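Evar gripper arm, build notebook: wrist view, finger pads, January

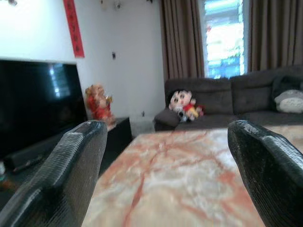 Kept by the owner of the build. Mechanical work and wiring, plus whatever else is left over.

9:40 am

Arm is set up at the marble table in the living room. The Skandex wrist camera is on its new bracket and both fingers are in view with the gap open between them. On the old bracket I could see one finger and a lot of wrist, so this is better. Left finger comes in from the lower left and the tip gets to the middle height of the picture. Right one mirrors it well enough that I am leaving the bracket screws alone.

Near edge of the table is a little soft. Focus is good farther out than I want. The lens ring turns but it is stiff, and I don't want to force it with the bracket holding the housing by the sides. Will take the camera off first.

The window behind the sofa blows out to white. Exposure is on auto, so every time the arm tilts up the whole picture shifts. Tried fixed exposure at 2000 in the driver's units and the fingers went too dark to tell the ribs apart. Needs a value in between, or draw the brown curtains the rest of the way when working in the morning.

Finger pads

These are the ribbed black ones, second casting. First casting tore at the screw holes when I pulled the mold off too early. Left this batch in the mold overnight and trimmed the flash with a craft knife.

The ribs pick up a highlight along the top rims. Fine for me, bad for the edge finder, which reads the bright line as a separate edge and puts the fingertip too low. Two things to try: scuff the rims with fine paper, or mask the finger area in software. Mask is easier to undo.

The veins in the marble are also going to be a nuisance. The dark reddish one running up toward the far edge gives a stronger line than some of the parts I want to pick up. A plain gray mat would fix it. Estance had one in the right size but I haven't ordered it.

11:15 am

Cycled the gripper open and closed 30 times with nothing in it. No missed steps. The left finger lags the right by a hair at the start of closing, which I think is slack in the linkage pin. Swapped the pin for the spare and it got better but did not go away. Next suspect is the printed horn. There is a new one in the Pacheco parts box, the one with the brass insert.

Also found the camera cable rubbing on the wrist housing at full roll. Added a loop of slack and one more tie. Check this again after the next long run.

Supply reads fine under load. Left the current limit at 3 amps. Don't raise it until the horn is replaced.

To do

Loosen lens ring with camera off the bracket, refocus for the near half of the table
Try fixed exposure with curtains drawn
Mask for finger area, then scuff rims if the mask isn't enough
Replace horn on left finger, repeat the 30 cycles
Order mat
Print 4 more bracket spacers, the thin ones

2:30 pm

Horn is in. Lag on the left is gone at slow speed, still there at full speed. Leaving it at slow for now. Spacers are printing, lens not touched yet.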